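Speaker notes – Paper carriers and returnable bins: packing small mixed orders at Plevcombe
Speaker: Zakhar Symonenko
May 6, 2020
Running time: 25 minutes plus questions. Slide numbers in the margin of the handout match the headings below.

Slide 1 – Title

Wait for the remote participants to confirm sound. State name and site. Say that the talk covers one packing step only: putting a paper carrier bag into a plastic bin and filling it there. Picking, labeling and van loading are covered by the other two sessions.

Slide 2 – The order profile

The Plevcombe site handles small household and gift orders. A typical order mixes soft goods with hard or rolling goods, and very few have a regular outline. Cartons were the default until last October. The carton range had 7 sizes and most orders fitted none of them well. Void fill was being used to make up the difference.

State the question we set out to answer: can an open paper bag, supported on all sides by a rigid bin, replace the small carton for local delivery? Do not get into parcel carriers. The bag does not leave our own vans.

Slide 3 – Terms

Read these out slowly. They caused confusion last time.

Bin: the rigid white plastic container that stays in our system.
Carrier: the brown paper bag that goes to the customer.
Rim: the flat top ledge of the bin.
Cuff: the part of the carrier folded outward at the mouth.
Drape: any part of the paper that hangs over the rim.

"Tote" is not used in these notes. Half the room uses it for the bin and the other half for the bag.

Slide 4 – Why a bin at all

A paper bag standing on a bench is stable once there is weight in the bottom. Before that it folds inward at the mouth and the packer needs one hand to hold it open. The bin takes over that job. The paper leans on the walls and both hands are free.

The second function is transport. Filled carriers cannot be stacked. Bins can, provided nothing projects above the rim. This condition governs most of what follows.

Slide 5 – Opening the carrier

Spread the mouth fully before the first item goes in. A bag opened halfway leaves a pocket along one side, and small items drop between the paper and the bin wall. They are then missing from the order at handover and turn up when the bin is emptied.

Handles go outside the mouth. A twisted-paper handle that has been folded in gets buried under the goods and tends to tear when somebody pulls it free.

Let the base lie flat. Fold lines across the bottom are normal and need no correction. A ridge high enough to tip a jar does.

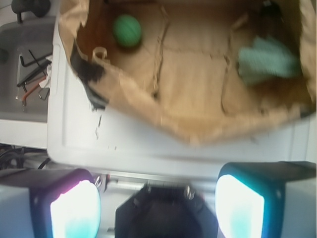
Photo: Zakhar Symonenko / Plevcombe packing trial

Points to take from slide 6. The mouth is spread and the inside of the bag is in plain view, so a checker can compare contents with the slip without touching anything. The green ball sits near one side and the crumpled teal cloth near the other. Nothing separates them. The handle loop stands up at the bag's edge, where it can be found.

Then the drape. The lower edge of the paper hangs over the white rim in a soft curve. For filling, this is acceptable. For stacking, it has to be lifted and folded in, as paper caught under the next bin will tear when that bin is moved.

Mention the dark marks on the rim. Scuffs on white plastic show early and are a cleaning matter. A damaged rim is a different matter and takes the bin out of use. Leave the slide up while people ask about this. They will.

Slide 7 – Placement of items

The rule in the work instruction has four lines:

Heavy and flat on the base.
Rolling items against a wall or into a corner.
Soft items last, and between things that can knock together.
Nothing above the rim line.

The third line is the one most often skipped. Packers tend to put a cloth or garment wherever there is a gap, in the order it comes off the shelf. A soft item already in the bag can be moved. Moving it takes a few seconds and replaces a sheet of void paper.

Balls, round tins and rolls of tape need a stop. A ball on a flat paper base moves when the bin is tilted, and bins are tilted every time they go onto the lower shelf of the Jurby rack. A bunched cloth pushed up against the ball is enough. If the order holds nothing soft, use one twist of kraft paper.

Optional aside, if time allows: the early instruction told packers to fold all textiles. We dropped that for cleaning cloths and similar goods. A loosely bunched cloth makes a better stop than a folded one. Garments are still folded.

Slide 8 – Trial set-up

We packed 400 orders in cartons and 400 in carriers, drawn from the same order pool. Same benches, same shifts. The carriers were the plain kraft type from Dorex, no print. Bins were existing stock and were not selected for condition.

Recorded for each order: packing time, void fill used, items missing at handover, paper tears, and items damaged on arrival. The first 200 carrier orders were packed before the drape rule was written. Keep that in mind for the next slide and say so aloud, as the chart does not show it.

Slide 9 – Results

Go through the chart from left to right. Packing time was shorter with carriers, mostly through the absence of taping. Void fill fell sharply. Damage on arrival was level between the two groups.

Tears were the weak point. Most occurred in the first half of the carrier group, at the mouth, where paper had been trapped between stacked bins. Once the drape was folded in before stacking, tears at the mouth became rare. Tears at the handle did not change – that is a lifting problem, and it is addressed on slide 11.

If asked about cost: the full comparison is in the Tarawneh report, section on consumables. I do not have unit prices on the slides and will not quote them from memory.

Slide 10 – Bin condition

Bins come back with label residue, grit and marks on the ledge. Wipe the ledge and the inner lip before a carrier goes in. Grit on the lip abrades the paper at exactly the point where it bends.

Sort returned bins into two piles, usable and held. A cracked lip or a sharp edge means held. Surface marks alone mean usable. We tried a third pile for "borderline" and it filled up within a shift, so it was removed.

Slide 11 – Lifting out

Both handles together, straight up, other hand under the base as soon as it clears the rim. Drivers had been pulling on one handle to break the bag loose from the bin wall. If the bag sticks, press the paper inward along the wall first.

Demonstrate with the bench bin. Use the filled carrier, then repeat with the empty one to show how the paper catches.

Slide 12 – Open items

Wet weather. Kraft paper loses strength when damp, and the trial period was mostly dry. Lids are being considered.

Very light orders. A single small item in a full-size carrier slides whatever we do. A smaller carrier would need an insert in the bin.

Mouth closure. At present the cuff is folded over once and left. Some customers have asked for a sticker. No decision yet – collect views from the floor and note them on the flip chart.

Slide 13 – Questions

Repeat each question for the remote line before answering. Copies of the one-page work instruction are on the table by the door, and the revised version with the drape rule has the gray header. Discard any copy with the blue header.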